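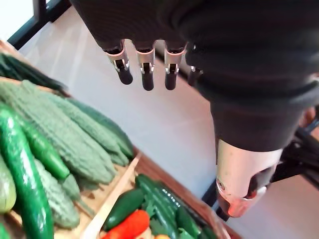

各位下午好，先谢谢大家吃完午饭还愿意坐到这间屋子里来。我今天想聊的，是我们怎么给一个学习系统攒例子，也就是所谓的“示范采集”。题目起得很大，内容其实很小，小到就是一只手去拿一样菜。大家看左边那个木托盘，苦瓜和黄瓜混在一起放着，苦瓜一身疙瘩，那根长黄瓜又亮又滑，都是绿的，都是长条的，人伸手过去根本不用想，可是对模型来说，这两样东西该怎么下指、该使多大劲，全得靠例子一条一条教出来。

（这里停一下，让大家看看图，不要急着往下讲。）

先说说我们为什么挑了蔬菜。项目叫Grukus，最早是在Lerkham的实验间里做的，那时候用的是方块和圆柱，边角整整齐齐，抓起来漂亮极了，演示的时候掌声也很热烈。后来换成真菜，成绩一下子就掉下来了。我记得Telmo Paredes坐在屏幕前面看了好久，最后说了一句：“方块不会弯呀。”我到现在都很喜欢这句话，所以每次讲都要讲一遍，请老听众多包涵。

采集的流程，我尽量讲得朴素一点。操作的人戴上手套，坐在旁边遥控，机械手跟着动；腕上有一个小相机，把手指和托盘一起录下来，同时记录关节角度和指尖的受力。一条示范从手抬起来开始，到东西放稳、手指完全松开为止。请注意“完全松开”这四个字，我们在这上面吃过苦头。头一批数据里，好多人一放下就按停止键，手指还搭在黄瓜上呢，结果模型学会了放下，没学会撒手，站在那里像舍不得似的。（讲到这里一般会有人笑，等一等。）

到今天为止，我们一共录了2374条，审核以后退回去446条。常有朋友问我，退这么多心不心疼？心疼的，每一条都是同事一下一下做出来的。退回的原因五花八门，有中途换了主意的，有受力曲线断掉的，还有指令写的是“拿苦瓜”，手上拿的是黄瓜。最后这一种最要紧，因为动作本身做得很好，单看轨迹挑不出毛病，非得把文字和录像对着看才行。所以我们现在每条都由两个人看，一个看动作，一个看文字，两个人事先不通气。

再说摆放。刚开始我们太爱整洁了，每次都把菜一根一根隔开，码得像橱窗。Chae-won Han来了以后，很客气地问我们：“你们家的菜篮子是这样的吗？”当然不是啦。从那以后就改成堆着放，允许互相压着，允许一根遮住另一根的半截，叶菜也往旁边一搁。难度上去了，操作的人抱怨了整整一个三月，可是数据里终于有了“先拨开、再去拿”这样的动作，这是我们怎么设计脚本都设计不出来的。

说到脚本，我自己的想法也变过好几回。以前我主张写得细，从哪个方向接近、用几根手指，都规定好。现在我只写目标，比如“把红的那个挪到另一个盘里”，剩下的交给人。同一个目标，不同的人做法差得很远，有人习惯从上面捏，有人喜欢从侧面托，还有人先轻轻推一下再抓。这些差别以前我当成噪声，现在很宝贝它们。不过也要留个心眼，如果一个人连着做太久，后面的动作会越来越快、越来越潦草，我们定的规矩是每一轮49分钟，到点就换人，哪怕手感正好也要换。

这里顺便替操作的同事们说几句话。遥控这件事看着轻松，做起来肩膀和手腕都很累，尤其是拿表皮滑的东西，指尖的反馈来得慢半拍，人会不自觉地绷着。Welelia那边的朋友建议我们把座椅调低、给前臂加个托，我们照做了，大家的精神好了不少，录出来的轨迹也平顺些。如果您正打算搭一套自己的采集台，请先把椅子买好，再去考虑第三个相机。

失败的例子要不要留，这个问题我猜待会儿一定有人问，那我先答了。我们留，但是单独放，标清楚是哪一步出的岔子。滑脱之后又重新抓起来的，我们特别珍惜，单列了一个文件夹，由Hwang那个小组拿去训练恢复动作。至于效果，目前还在看，我不想在台上把话说满，等下次有了结果，再跟大家老老实实汇报。

（如果时间不够，下面这段可以略过。）

最后留一个我还没想明白的问题，请各位帮忙出出主意：菜会变。早上的黄瓜和傍晚的黄瓜，手感就不一样，叶菜更不用说了。我们现在只在记录里写一个上架时间，粗得很。有没有更好又不麻烦的记法？哪位做过食品或者农产品方面的，茶歇的时候请一定来找我，我在门口那张桌子旁边。

阅读时间：7分钟

相关内容
让机械手学会撒手：一次返工的记录
遥控台的椅子该怎么选
指令文字与录像的对照审核
从方块到蔬菜：Grukus项目的前半程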